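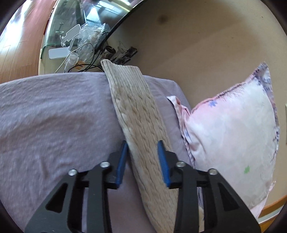
Cevness is a set of folding demonstrations for personal clothing, recorded with hand-held grippers and prepared for use with the Tekleab folding station at Rillthorpe, a residential home with its own laundry. Sheets and towels at Rillthorpe are already machine-folded. Personal clothing is folded by staff, and it takes up most of the afternoon shift. Knitwear is the slowest group. A beige cable-knit sleeve laid across a bed sheet, with a ribbed cuff at one end and raised cables running along its length, gives the gripper pads several thicknesses to deal with in one grasp, and a pad tip at the side border of the sleeve can easily pick up one layer and leave the other. Episodes of this kind are tagged knit_heavy.

Print this page | E-mail this page

Contents

1,186 episodes, release 2. Each episode holds video from the gripper-mounted camera, gripper opening, tool pose and a task label. Where two grippers were in use, the streams are stored separately and share a clock. Release 1 held 1,000 episodes, all of which are carried over with corrected labels. The target for the next release is 2,000.

Task labels

flatten: spread the garment until the main panel lies without overlaps
sleeve_in: bring a sleeve across the body
body_fold: fold the body along its length or width
hem_align: adjust the lower edge after a fold
regrasp: release and pick up again with no change of fold

An episode may carry more than one label. Boundaries between labels were set by hand and may be out by a few frames. Labels for sleeve_in are the least consistent, as annotators differed on whether straightening the cuff belongs to the fold or comes after it. Both readings remain in the data.

Recording

The operator holds the tool and folds as they would at work. No fixed folding order was set. Staff at Rillthorpe fold on whatever surface is free, often the bed in the resident's own room, and bed surfaces were therefore kept in the recording plan alongside tables. Patterned bedding, wrinkled sheets, cables and small household items in view are left in. The lens is wide and straight edges bend near the border. Overexposed windows are common in daytime episodes. Motion blur on the second tool has not been filtered out.

Camera poses drift when the tool is held still for long periods over plain fabric. Affected episodes have pose_quality set to low. 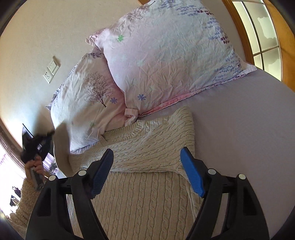

Garments in the knit_heavy group are folded in more than one way, and the final state is judged by the operator. A fold counts as finished when it would be put in a drawer without further handling. This is a loose standard. It matches the one used on the ward trolleys, where the size of a folded jumper matters more than how square its corners are.

Use at the workplace

Nurari supplies and maintains the Tekleab station. The station takes T-shirts, trousers and plain jumpers from a sorted basket and stacks them by name tag. Items it cannot fold are passed to a side tray. Chibuzor Sani, who supervises the laundry, set the rule that nothing goes back through the station a second time; the side tray is folded by hand on the same shift.

The following changes to the work were recorded in May, after the station had moved to daily use.

Sorting now starts before folding. It was previously done in passing, while folding, and staff report that it feels like an added job. The basket must be free of socks, hosiery and anything with a loose belt.

Hand folding has narrowed to the awkward items. Before, a heavy cardigan came between easier pieces. It now arrives in the side tray with others like it. Two staff members asked for the tray to be shared out between shifts, and it has been split this way on every day except Thursday, when the station is cleaned and all folding is done by hand.

Time spent in residents' rooms has gone up for those who put clothes away. Management had counted this time as saved. The staff asked for it to be written into the rota as room time, and it now is.

One post was moved from folding to mending and name tagging. No hours were cut. The agreement covering this runs until the next contract review and makes no promise beyond it.

Recording sessions are paid at the normal hourly rate and are voluntary. Operators may withdraw their episodes at any time before a release is frozen. Fold speed is not reported per operator, and operator IDs are reshuffled at each release so that the data cannot be used for appraisal.

Known limits

Dark garments are under-represented. Fastened buttons appear rarely and zips hardly at all. Hands and forearms may be visible at the edge of the view; faces are removed where found. Models trained only on this set tend to press too hard on thick knits, and a force limit should be set on the station itself.

Contact

Label errors and withdrawal requests: Olumide Obi, data maintainer, Nurari. Quote the episode number and the release.

Print this page | E-mail this page

This site uses cookies to remember your settings and count visits. Accept | Manage cookies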